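The Two-Week Sheet and Other Bedtime Stories

My mother changed the beds on the first of the month and nobody died. I mention this because I have spent the spring reading the advice that mattress and linen companies put out, and by their reckoning I should have been carried off in childhood by something with eight legs.

The current line is once a week. Some of the newer outfits say twice. Linico, which sells sheets by subscription, sends its customers a text every Sunday-equivalent of their choosing to say it's "refresh time." Zullex, which sells a laundry additive, goes further and suggests a midweek change of pillowcase for anyone with skin. I asked their press office who that leaves out and haven't heard back.

I have no quarrel with clean sheets. I like them as much as anyone. What I doubt is the arithmetic, and where it comes from.

Start with the number that turns up in nearly every one of these articles. Zullex says its additive was tested in 440 households and that sleepers reported feeling "fresher." Fine. I asked for the study. What I got was a two-page summary from March, with a bar chart that had no numbers up the side. The households were customers. They had been given the product free and then asked whether they liked it. There was no group that washed its sheets in plain detergent and got asked the same thing, and nobody had looked at a sheet.

Linico does at least publish its survey. It had 1321 replies, and the headline was that people who change their bedding weekly sleep better. Maybe they do. People who change their bedding weekly may also have a washer down the hall, a second set of sheets, and a Saturday's worth of spare time on their hands. I live in a walk-up with coin machines in the basement, six of them for the whole building, and two have had tape over the slot all winter. Give me a laundry room of my own and I'd sleep better too, whatever was on the mattress.

I took all this to Natalia Ocampo, who ran the linen side of a small hotel for years before she went into teaching. She was less bothered than I was.

"A hotel changes sheets because a stranger is coming," she said. "At home the stranger is you."

Her own rule is to wash them when they stop feeling nice. In summer that might be five days. In a cold month, if she showers at night, it can be three weeks. She thinks most of the money people spend on bedding goes to the wrong place. Thread count, in her view, mostly tells you what somebody hopes to charge. She has had cheap cotton last ten years and a costly sateen set from Ullitz pill in one season, right where the feet go.

What she does swear by is dull. Use half the detergent it says on the cap. Skip the softener. Don't stuff the dryer, or the fitted sheet will swallow everything else and come out as a hot ball with a damp pillowcase in the middle. Anyone who has pulled one of those apart at eleven at night knows what she means.

I tried it her way for a month and then tried Linico's way for a month, which is no kind of study either, and I'd ask you to treat it with the same suspicion. The weekly month cost me a lot of quarters. I noticed the clean sheets on the first night each time and forgot them by the second. The Ocampo month was cheaper, and the sheets felt better out of the dryer, though that could easily be the missing softener.

Then there's Ibarra, a new company with a $3352 mattress that claims to make the whole question go away. The cover zips off, the sales page says, so you may not need sheets at all. You just wash the cover. How often? I found it near the bottom, in smaller type than the rest.

Weekly.

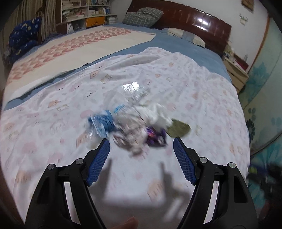
So I've gone back to washing them when I feel like it, and I've turned off the reminders. The second set lives on the closet shelf, folded badly, and comes down when the first one has had enough.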